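Skodness Fabric Enclosure - Set-up, Section 6: Hanging the Walls and Squaring the Table 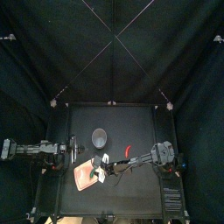

Page last changed: November, rev. 119

Read the whole section first. Frame must be up already (section 5). Allow a clear floor, good light.

You need
Wall set, dark fabric, part 508
Corner brackets and clamp brackets, bag 133
Two tension cables
Work table, black top
Hex key from the Adby kit

Steps

1. Fit the clamp brackets high on the left and right of the frame. Finger tight only for now.

2. Lay the crossbars in the clamps, fabric behind. Walls should slope inward on all sides. If one hangs straight, its upside down - take it off and turn it.

3. Fix the star-shaped brackets at the two far corners of the table. Small bracket goes at the center of the far edge, between them.

4. Run each cable from an upper corner of the frame down to the OPPOSITE far corner of the table. The two cross in a big X. Same side to same side is wrong, start over.

5. Check the cross. Looking from the near edge, the vertical line should drop through the middle of the X and meet the center bracket. Off to one side? Slacken both cables, shift the table, try again.

6. Tighten clamps, then cables. A bit at a time, left then right.

Note: soft folds in the side panels are normal. Don't pull them flat, you will drag the clamps out of line.

Note: Clarkex clamps from older kits fit but need teh longer screw.

CAUTION: Keep fingers clear of the crossbar when closing a clamp.

CAUTION: Do not lift the table by its raised edge or by the rail on the right side.

Spare cables: order from Echevarría, quote the wall set part number.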